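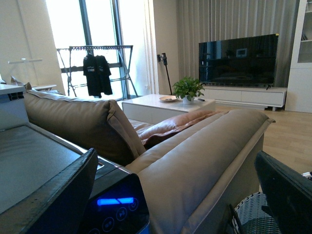
*View over the back of the sofa from the wrist camera, fingers open at the bottom corners.*

14th October

I said I would write up the laundry fault once I understood it, and I mostly do now.

The job is simple on paper. The arm drives to the washer, pulls the clothes out one piece at a time, and carries them across the living room to the drying rack by the window. The route goes behind the sofa, which I picked in May and haven't changed. Driving has never been the trouble. In all the runs on the Gulter base I have had one bump, and that was a chair leg.

The trouble was the grip. On run 1365 the arm closed on a piece of clothing in the drum, started to lift, and stopped. The log said "object secured" and then nothing for 200 seconds. The motors stayed on the whole time, pulling up against something that would not come. The shoulder joint got hot enough to trip its own limit, and when that happens on my setup the brake goes on but the gripper stays shut. So I had a locked arm holding on to a shirt sleeve wound through the rest of the load.

I hit the stop button and cut the sleeve free with kitchen scissors. Then I went through the code.

Two things were wrong. The first was the force limit on the lift. I had set it to 2000 while testing with wet towels and never put it back to 1000. (Those are raw driver units, so don't copy them.) The second was worse. The timeout that should have ended the lift was being reset every time the camera saw the cloth move, and cloth under tension moves a little all the time. The timer never ran out.

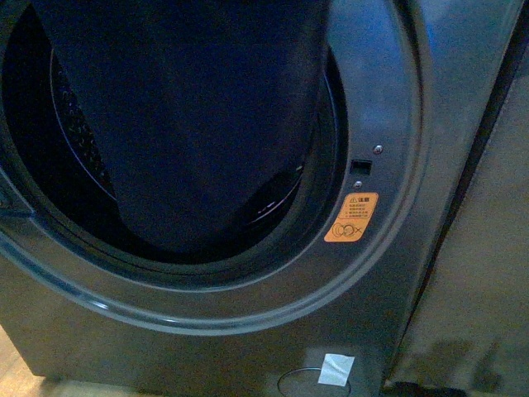 *Dark cloth hanging in the drum opening. The lock slot is on the right, between the two screws.*

Dark fabric in a dark drum is also about the worst case for my segmentation. Navy against shadow gives it almost no edge to work with, and it tends to call two garments one. I had the Mostico depth filter turned off to save time. It is back on.

Mererid Pumphrey, who wrote the Cadwaladr grasp library I use, read my log and asked why I let vision touch a safety timer at all. I had no good answer. The timer now runs on the clock only – eight seconds, then let go and back out.

I also changed what happens on an overheat. The gripper opens first and the brake goes on after. A dropped shirt is fine.

Still open: the arm can't tell "tangled" from "heavy." The people on the Prorcombe forum suggest a short twist before the lift and watching the torque. I'll try that next, with old T-shirts and my hand on the button.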